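How to Keep Black Clothes Black

Hanna Savchuk, Grarnden Home Notes

Black clothes don't stay black by themselves. They go charcoal, then a sort of tired navy, then a brown you only notice at a funeral. Most of the damage is done in the machine, by the person loading it, who in my house is me.

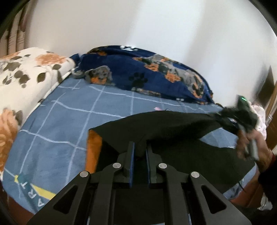
Page last changed: August

Before you start, get everything dark out and spread it flat on the bed in daylight. A wardrobe bulb will tell you that three different blacks are the same black. A coloured sheet underneath is a help, and a patterned one will do if that's what's on. You are looking for deodorant marks, fluff, and the pale lines along seams where the dye has rubbed away. Put the pale-lined ones to one side, they get dyed further down.

1. Turn it all inside out

Buttons done up, zips closed, pockets emptied. I once washed a bus ticket with a pair of trousers and was picking it off until spring. If the care label and I disagree, the label wins, however smug it sounds.

2. Wash cool and short

Use the coolest setting that will shift the dirt. Set the spin to 800. My old Etby goes a good deal faster than that and walks towards the back door while doing it, and all that rubbing takes colour off the folds. Fill the drum loosely enough that you can still get an arm in. Use liquid, as powder that hasn't dissolved leaves white streaks, and then you wash it again, and then you're back at charcoal.

No towels in with the darks. I don't care how dark the towel is.

3. Dry in the shade

Hang things inside out, away from the sun. In Grarnden this is rarely a struggle. Indoors, keep them off the radiator unless you want a stripe across the knees.

4. Deal with the fluff

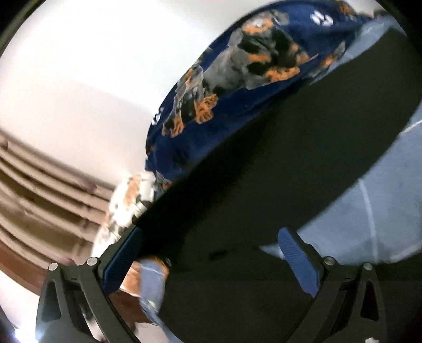 Fluff comes off best when the cloth is fully dry and you work in one direction with a clothes brush. Sticky rollers are fine for a cuff and ruinously dear for a coat. Brush where there's light coming across you, and turn the thing as you go. Black hides a surprising amount when you look at it square on, and anything as broad and flat as the black shape in the picture, with a curved edge to follow, is easiest done from the middle outwards so you aren't chasing the same hair round the rim. Finish with the collar, which will be worse than you hoped.

5. Dye the lost causes

Cotton and linen take dye well. Polyester mostly ignores it, and the stitching is often polyester, so expect grey thread on a black shirt and decide whether you can live with that. I use Hukum black, one packet for 4 shirts, and stir for the full time on the packet even when bored. Rinse until the water runs clear. Then rinse again, and wash the first load after it with nothing you love.

Wipe the drum too. I have a formerly white pillowcase if you need persuading.

Contact: Hanna at Grarnden Home Notes | © Grarnden Home Notes | Back to top

We use cookies to remember your settings and count visits. Accept | Manage choices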